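How I keep handheld gripper demos clean: my house rules

I've been recording handheld gripper demos at Plurance since December, and I've thrown out more of them than I'd like to admit. Of our first 2,000 takes we kept 1,548. Most of the rest died from the same handful of bad habits, so these are the rules I now hand to anyone starting out (Nobuhle Mtshali argued me into half of them, and she was right!).

1. Dress for it first. Straps snug, sleeves pushed clear of the markers, gripper cable somewhere you won't step on it. Then swing your arms about like a fool for a few seconds. If anything slides, fix it now.

2. Check your markers. Every cube gets a wiggle and a wipe before each session. A cube that has turned even a little on its mount will wreck your tracking, and you won't notice until you're processing the files on Thursday night with a cold coffee.

3. Walk the route. Before I move anything on wheels I walk where it's going, and I pick up cords and trash on the way.

4. Get a proper hold before you push. I like the bare hand on something solid, the gripper closed on a part that doesn't flex much, and both marker cubes facing out. With an office chair, that means one hand on the edge of the backrest and the gripper on the armrest pad.

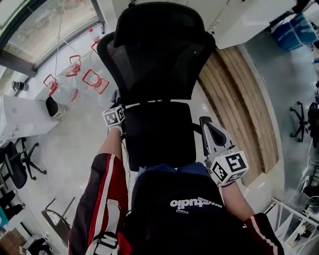

5. Go slower than feels natural. Pushing a chair at normal walking speed gives you blurry markers and wild turns. I count in my head, which helps, though Idris Bevan hums and gets better takes than I do.

6. Stop cleanly. Let go, hold still for a breath, then end the take. No scratching your nose!

7. Write down the bad ones too. I put the take number and one plain sentence in the log, like "584, lost my grip halfway."

Recent posts
Naming your takes so you can find them again
What I pack for a day at Witovden
Gripper pads: when to swap them
Aled Owen on writing a short safety sheet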